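Cómo rejuntar un patio de adoquines con arena polimérica

Las juntas de un patio de adoquines pierden arena con la lluvia y el barrido. Si el nivel ha bajado más de un dedo, conviene rellenarlas antes de que las piezas empiecen a moverse. Para esta guía usamos adoquín Carretero, de 50 mm de grueso, y arena Stellach gris.

Retire las malas hierbas con un gancho de juntas y vacíe la arena vieja hasta 3 cm de profundidad. Barra todo el patio y déjelo secar 48 horas. La superficie tiene que estar completamente seca - también los cantos - o la arena dejará un velo blanco.

Guarde aparte los trapos y la ropa de trabajo. El polvo de la arena lleva aglomerante, así que sacúdalos fuera antes de lavarlos.

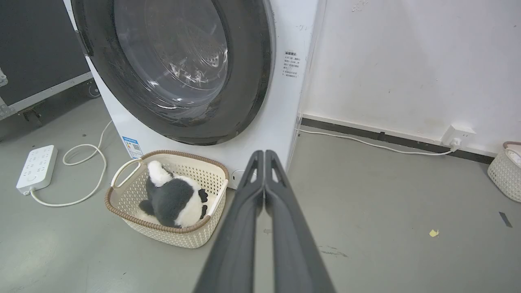 Lavadora de carga frontal y cesto para la ropa.

Extienda la arena con un cepillo de cerdas duras, en diagonal a las juntas. Compacte con placa vibrante y alfombrilla de goma, y vuelva a rellenar. La arena debe quedar 3 mm por debajo del borde del adoquín.

Quite los restos con un cepillo suave y riegue en lluvia fina, por tramos, empezando por la parte baja. No encharque. Espere 48 horas antes de pisar el patio y una semana antes de volver a colocar macetas o muebles pesados.

Margit Söderlund
Actualizado el 24 de enero de 2025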